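Fundeck: simulated tabletop arm, data card and readme
Maintainer: Sandamali Talukder
Status: in use, second revision

Summary

Fundeck is a set of simulated episodes for a small black arm with a two-finger gripper, made to support a build in a shared workshop. The physical arm is bolted to a bench there and shares it with other people's projects, so most of the early control work is done in simulation. The set holds 935 episodes. Each episode is one attempt at one task from one starting layout.

What is in an episode

Joint positions, gripper opening, the commanded action at each step, and rendered colour images from a fixed viewpoint. A short text instruction is stored with every episode. Depth is not stored. It can be produced again from the saved simulator state if needed, but the render takes a long time on the workshop machine and the files are large.

There are 5 tasks. Three involve the disc and the rack, one moves the cup, and one pushes the block. The remaining objects are there as clutter and are never the target.

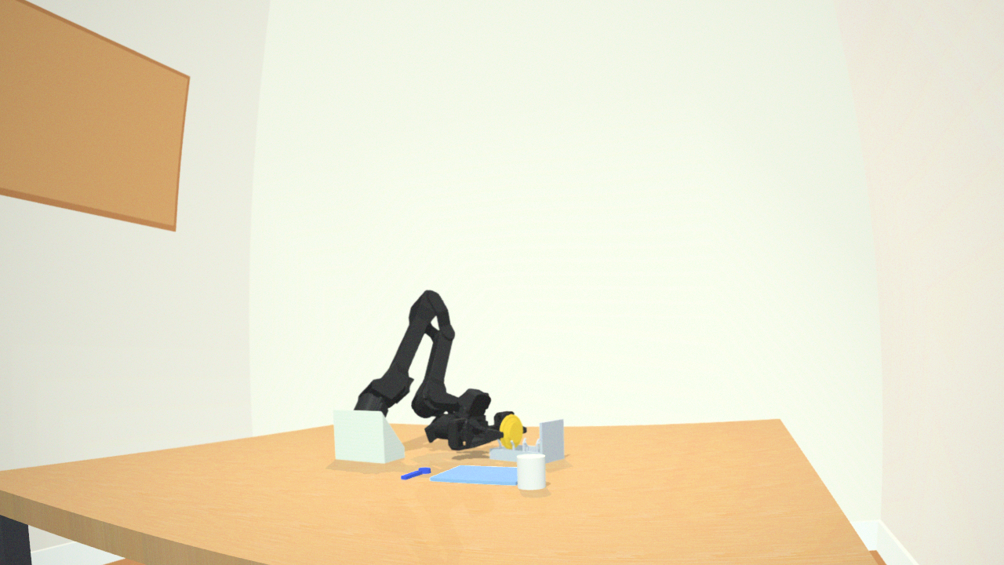

Disc tasks are the hardest in the set and account for most of the failed attempts. The disc must reach the rack on its edge, and an error of a few degrees at the wrist is enough for it to catch a peg. A policy that closes the gripper at the right place can still fail on the approach, so grasp success and placement success are logged separately. With the yellow disc upright between the fingers and its lower edge close to the rack base, clearance is small, and the white cup in front of the rack hides part of the base from the fixed viewpoint. Policies trained on images alone should be expected to lose accuracy there. Adding joint positions to the input helps.

Layout and variation

Object positions are drawn again at the start of every episode within limits set in the layout file. Table, walls and arm base do not move. Lighting is bright and even throughout, with soft shadows – a poor match for the workshop, which has one window and a strip light that flickers. Colours are fixed per object in this revision. Anyone training for transfer should randomise them.

Splits

The split is made by starting layout, so no layout appears in both training and test. Splitting by episode gave test scores that were far too high in the first revision. Those scores should not be quoted.

Running it

Unpack the archive and point the loader at the top folder. The loader is called Ketusent and has no dependencies beyond the usual array and image libraries. The replay tool, Cellora, steps through an episode and draws the commanded and measured joint positions on the same axes. Run the replay tool on at least one episode before training. A wrong joint order shows up at once as two curves that do not follow each other.

Known problems

Contact between disc and pegs is stiff. Small bounces on release are a product of the solver settings and should not be learned from.

Finger friction was set by hand to match the printed fingers on the real arm. These have since been replaced with softer ones, and the value has not been updated.

In 3 episodes the instruction names the wrong object. They are listed in the errata file and skipped by the loader unless told otherwise.

Gripper opening is recorded as a fraction of full travel. The Carrillo controller on the bench expects millimetres – convert before sending anything to hardware, and keep the speed limit on for the first run.

Changes

Revision 2, October: split by layout, errata file added, push task added.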